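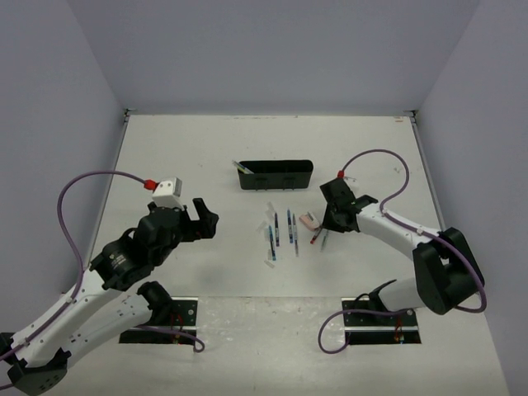
One downstream user wrote that the Marnwood rows looked duplicated, and asked whether they could be dropped before training. They should be kept. Marnwood reports each reading under both the old and the new station code, and the code column is the only difference.

Marnwood River Gauge Set, data card

Contents: hourly water level from 2 rivers, the Uson and the Villalba. 400 files, 1000 rows per file, comma separated, UTF-8.

Units: level in millimeters above local datum. Times are UTC.

Missing values: empty field. Zero is a valid reading.

Known issues: the Villalba gauge was moved upstream in July. Levels before and after the move are not comparable without the offset in offsets.csv. Readings above 800 on the Uson are flagged S (suspect) and left in place.

Loader: gasance 2 or later. Older versions drop the flag column.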